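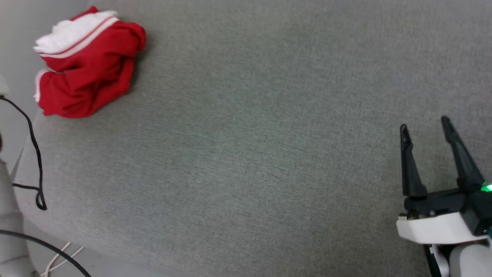 待叠:红色运动衣物一件,白边带细红条

机器人现在到底会不会叠衣服?
Nanna Bisgaard 发表于12月14日

家里两个孩子都踢球,洗衣服不愁,愁的是叠。上面这种揉成一团的,我叠一件大概要39秒,边叠边叹气的话更久。最近老看到视频里机械手叠毛巾,叠得比我婆婆还整齐。想问懂行的:这活儿机器现在真能干了吗?还是再等几年?预算600欧,别笑。

Steinar Kirkegaard
600欧够买一个不错的脏衣篮。

Esben Lauritsen
我在 Carnlow 洗衣厂管过三年后道。床单、毛巾,机器早就叠得飞快,前提是有人先把布角理出来夹好。难就难在“先理出来”这一步。您这一团,白边翻折在上头,侧面的白条只露出一段,腰在哪儿、裤腿还是袖子在哪儿,人拎起来一抖就明白,机器得先找个能捏的地方,提起来看看,放下,再捏。十月份我去看过 Flodel 的演示,叠一件T恤,前两次都捏到了两层布,第三次成了,全场鼓掌,我也鼓了。
视频要留意有没有加速,还有衣服一开始是摊平的还是揉成团的,两者差得远。毛巾是方的,叠毛巾说明不了运动衣物的问题。
家用的我暂时不会掏钱。真想省事,运动服直接卷起来塞抽屉,化纤料子不太起褶。

Fidelina Ayala
同意楼上,不过扫地机还是值得买的,我家那台 Sero 用着挺好,就是爱吃袜子。叠衣服我让老公干,型号比较老,也经常捏到两层布。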